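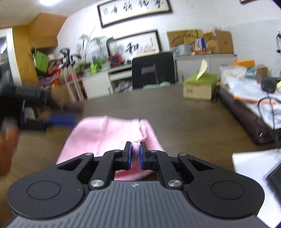 Re the napkin question, flat fold or pocket fold, I vote flat. Quick reasons as I'm out the door in a minute. The pink ones have rounded corners, so the pocket never lines up and you end up redoing it. Also they don't lie flat right out of the bag. You can see the crease left of the middle on the pink cloth on the brown table, and the edge going all wavy on the right side, and a pocket fold just makes that worse. Pinch, fold over, press with your hand, done.

On 04/06/2024 the Dabbas list wrote:

> Mavness is sending the rest of the cloths to the hall. Do we fold them ahead or on the day? And which fold? Last time in February half were one way and half the other and it looked messy.
>
> Also who has the key to room 606?

Ahead, please. On the day there is no table space once the plates come out. I can do one bag tonight and the other bag tomorow if somebody drops it off at Murnitz, side door, after lunch.

Stack them 13 high, no more, they slide. Folded edge all facing the same way. Don't iron the rounded corners, they go shiny.

Tissues: one box per table is plenty. Please clear papers and plastic bags off before you start folding, I keep losing cloths under the pile.

Key is with the Gosance front desk, ask for 606, they want a signature.

Still need a yes or no on the paper ones as backup. The 3,000 pack is cheapest but thats a lot of paper to store. I'd say no unless someone has a dry closet.

More later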